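Search this site Search Go
Home | Courses | Handouts | Term dates | Contact

Jalham Evening Classes
Sorting and Packing at Home, handout 4: Small bags, pouches and the clear table
Feb 10, 2023

Hello again! I promised to write up the bit we rushed at the end, so this is mostly pouches, with some table stuff first. Bring it with you next time, as I'll be scribbling on mine.

1. Clear the table first

I know, I go on about this. But every time I've tried to pack for a trip with the post and the fruit bowl still out, I've ended up with a phone bill in my sponge bag (Skavska airport, two years ago, still cross). Everything off, quick wipe, let it dry. Then set a timer for 10 minutes and only handle what's going in the bags.

A plain, pale top is lovely for this if you've got one. Dark hair grips and little black cables show up straight away, and beige plasters vanish completely, so put those on a tea towel!

2. Which pouch for what

Mesh: socks, underwear, tights, baby clothes, anything that needs air. Also good for toys that go in the bath, if the mesh is fairly open.

Solid fabric: chargers, pens, sewing bits. Thin things poke through mesh and then you've got a knitting needle in your thigh.

Wipeable: anything in a bottle. I don't care how tight the lid is.

Somebody asked whether you can wash clothes in a mesh packing pouch. Check the label, and if there's no label I'd say don't risk it with anything you like. The zip can catch on knitwear, for one thing.

3. Start with one

Lay one pouch flat near the edge of the table and keep the rest of the top free for folding. I used to spread all of mine out at once and then had nowhere to fold a jumper, which is daft when you think about it.

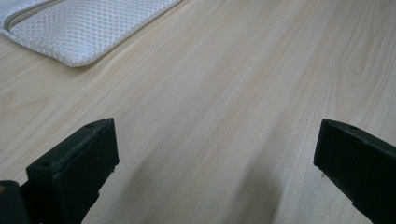 Fig. 1. White mesh pouch in the corner, plenty of bare table left for folding.

Fold to the width of the pouch, stand things on their edge if they'll stay up, and fill the corners last with socks. Stop while the zip still closes with one hand. If you're kneeling on it, take something out (yes, even the spare cardigan).

4. For next time

Pick one drawer or one bag and do it at home. Mine took around 45 minutes, with a tea break. Write down what you took out as well as what went back, and bring the list. We're in the upstairs room at the Farkas building again, and the Zustatville bus stops outside.

Please bring two pouches of different sizes and something bulky to fold, a hoodie or a bath towel will do.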